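Notebook, November — glaze adhesion and drying, Stomine slip on Geldale body

Continuing from the October page. Question is still why the Stomine white slip lifts at the foot of the test bars after bisque. Moson body shows no lifting with the same slip, same kiln, same shelf. Changed one thing this time: water content of the slip. Everything else as before.

Slip sieved at 100 mesh, left overnight, stirred again at 8:30. Specific gravity was high on the first reading because I had not stirred to the bottom of the bucket. Discarded that reading. Bars dipped at leather hard, 5 seconds each, stood on end.

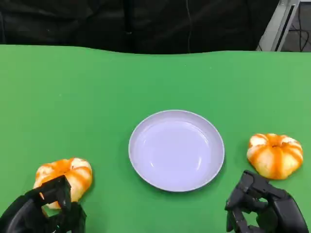

Drying

Room held at 19 C with the door shut. Bars turned at noon and again before leaving. Geldale bars stiffened faster on the side facing the vent, same as in October. I should have moved the rack then and did not, so the vent side is still a confounder for this batch. Moson bars dried evenly.

Shrinkage marks were scribed before dipping. Two of the Geldale scribes filled with slip and could not be read afterward. Next time scribe on the back face, or mask with Tagle tape before dipping. The tape pulls clean from damp clay if it comes off within the hour. Past that it takes a skin of slip with it.

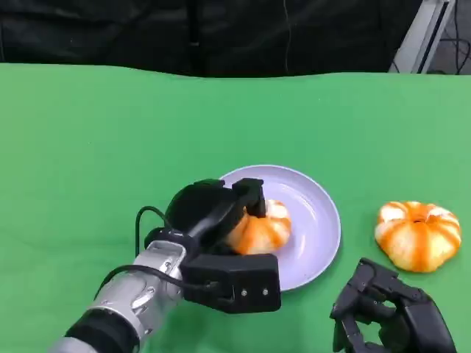 Striped orange and white piece, pale lavender plate, green cloth.

Bisque

Slow ramp, 3 hour hold at the low end to be sure of the water. Controller log matches the cone on the middle shelf. Bottom shelf cone is a little stiffer, as usual. Test bars were all on the middle shelf.

Lifting on Geldale again, this time in a narrow band at the foot. The thinner slip reduced the width of the band but did not remove it. The flakes come away with clay attached, so the failure is in the body just under the interface. That points to the body drying too far before dipping — the slip then wets the surface layer and swells it. Moson is coarser and probably tolerates this better. Not tested. 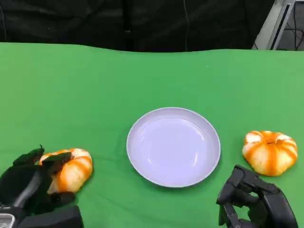 Plan for the next batch: dip Geldale earlier, at soft leather hard, and leave Moson where it is as the control. Keep the slip at the thinner setting. Rack goes on the far wall, away from the vent. Weigh each bar before dipping so there is a number for moisture in place of a thumb test.

Still open: whether the old bag of Geldale and the new one are the same. The new one wedges shorter. Run one set from each bag and label the ends with oxide, as pencil burned off last time. Stomine bucket is low, enough left for one more run.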